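When a Robot Squeezes Too Hard
By Ľudovít Hájek, February

A robot at Studik was learning to clean a bathroom. It had done the job 870 times. Then one day it cracked the handle of a brush.

A robot hand can't feel the way your hand does. It has a sensor that measures how hard the fingers push. This sensor had come loose, so it kept sending the number zero. The robot thought it was holding nothing, and it squeezed harder.
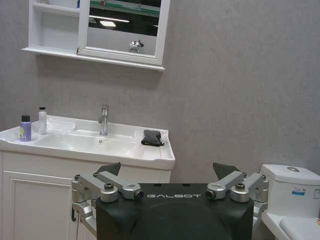
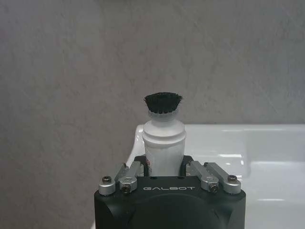 Top: the hand with its fingers open near the sink. Bottom: the fingers holding a brush.

The fix was a new rule. If the fingers are closing and the number stays at zero, the robot must stop and wait for a person. People have a rule too: keep your hands away until the power is off.

Contact Studik | © Studik | Back to top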